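4. Visiting arrangements and returning a resident's property

This section of the Family Guide explains how to register as a visitor at Midska House, how to take a resident out for the day and how to hand in or collect belongings and keys. It should be read by the main family contact before the first visit.

4.1 Registering as a visitor

1. Complete the visitor form supplied with the admission pack. Up to six people may be listed on one form.
2. Return the form to the front office. Forms received by 15:00 are entered the same afternoon.
3. Collect your visitor card at reception. The card carries a number, which you will need when telephoning the ward.
4. Sign in and out at every visit, including short ones.

Note: Children under 12 do not need a card but must be signed in by an adult.

4.2 Taking a resident out

1. Inform the nurse in charge before 10:00 on the day of the outing. For an overnight stay, please give two days' notice.
2. Ask for any medicines that will fall due during the absence. These are handed over in a labelled envelope and must be signed for.
3. Leave a mobile number on which you can be reached.
4. On return, report to the ward desk before going to the resident's room.

Caution: Do not divide or combine doses. If a dose has been missed, telephone the ward on extension 156. 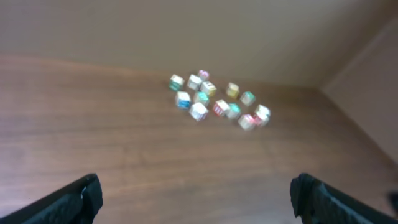

Residents who return after 19:30 will be offered a light supper. The main entrance is locked at 21:00; after that time, please use the bell at the Stuken Lane door.

4.3 House keys and valuables

Many families hold keys to a resident's former home. The office can keep one set per resident in the key safe.

1. Attach a tag bearing the resident's surname only. Do not write the address on the tag.
2. Hand the keys to Nathalie De Haan or Frans Geerts in the front office and wait for the receipt.
3. To collect the keys, present the receipt and your visitor card.

Cash may be deposited up to a limit of 400 euros. Jewellery is accepted by appointment only.

Caution: Keys are released only to persons named on the visitor form. A telephone request from another relative cannot be accepted.

4.4 When relatives disagree

Where members of a family give differing instructions, staff will follow those of the main contact until the matter has been discussed. A meeting can be requested from Ineke Kramer, family liaison, in room 27. Notes of the meeting are sent to everyone who attended.

To change the main contact, use form C in the back of this guide. The change takes effect once the resident or the legal representative has signed it.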